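Randilside adds bread handling to its demonstration set

2025-01-01

Randilside has opened a new section of its manipulation training set, covering bread and other baked goods. Recording began in October at the Omdale site and the first part is now closed. It holds 723 accepted demonstrations of a single family of tasks: moving rolls and small loaves into, out of and within a basket.

The section is intended for training policies that take camera images and joint positions as input and return short runs of arm movement as output. Earlier parts of the set dealt mostly with rigid household goods such as cups, boxes and cutlery. Policies trained on those parts tended to close the gripper too far on soft items, and to approach them from the same height whatever their shape. Bread was chosen as the next class for its uneven outline and its low weight. A roll also tips easily when touched off centre, so small errors in the approach show up in the recording.

Collection method

All demonstrations are produced by teleoperation. An operator guides the arm through the task while the system logs joint positions, gripper opening, the commanded motion and the camera streams. Each demonstration starts from a fixed rest position and ends when the arm has returned to it. The time limit is 60 seconds. Attempts that run over the limit are kept in a separate folder and are not counted in the total.

The section uses 42 starting layouts. A layout sets the position and angle of the basket, the items in it and how they lie against each other. Operators receive the layouts in shuffled order and may not repeat one until the whole list has been worked through. Task wording is written after the recording by a second person who has seen only the video. The wording is then compared with the instruction the operator was given, and where the two disagree the demonstration goes back for review.

Failed grasps are kept if the operator recovers within the time limit. The moment of failure and the start of the recovery are both marked in the log. Of the accepted demonstrations, 81 contain at least one such recovery. Randilside plans to release these as a separate index, so that groups can train with or without them.

Processing and checks

Logs are converted with Prurkik, the in-house tool that aligns the camera streams with the arm data and cuts idle time at either end. Version changes to Prurkik were frozen for the length of the collection. A demonstration is rejected if any stream has a gap, if the gripper reading and the commanded value drift apart, or if an item leaves the table.

One problem came up early in the work. The gripper often hid the item from the fixed camera during the last part of the approach, and reviewers could not tell from that view alone when contact had begun. Contact is now marked from the change in gripper motor current, with the video used only as a check. Demonstrations recorded before this change have been marked again under the new rule.
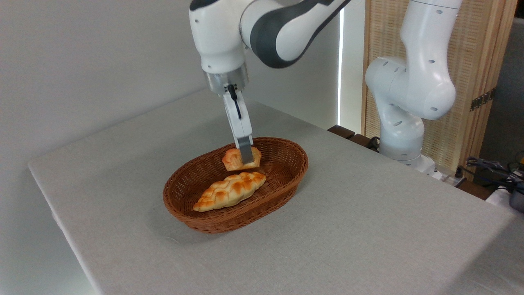

Gripper fingertip in contact with the smaller roll, with a braided loaf in the front half of the basket. Omdale site.

Contents and access

Each entry contains the camera streams, the arm log, the task wording, the layout number and the contact marks. Calibration files are supplied once per recording block. Force readings at the wrist are not included in this part.

A test split has been held back. It consists of layouts that do not appear in the training portion, and scores on it will be worked out by Khattak, which is running the evaluation under a separate agreement. Groups wishing to be scored should submit a packaged policy and a short note of the training data used. Results will be returned by layout as well as in total.

The next part will use sliced bread and paper bags on the same format. Layout files for it are being drafted now. Existing users of the set do not need to apply again; the new section will appear in their download area under the current licence terms.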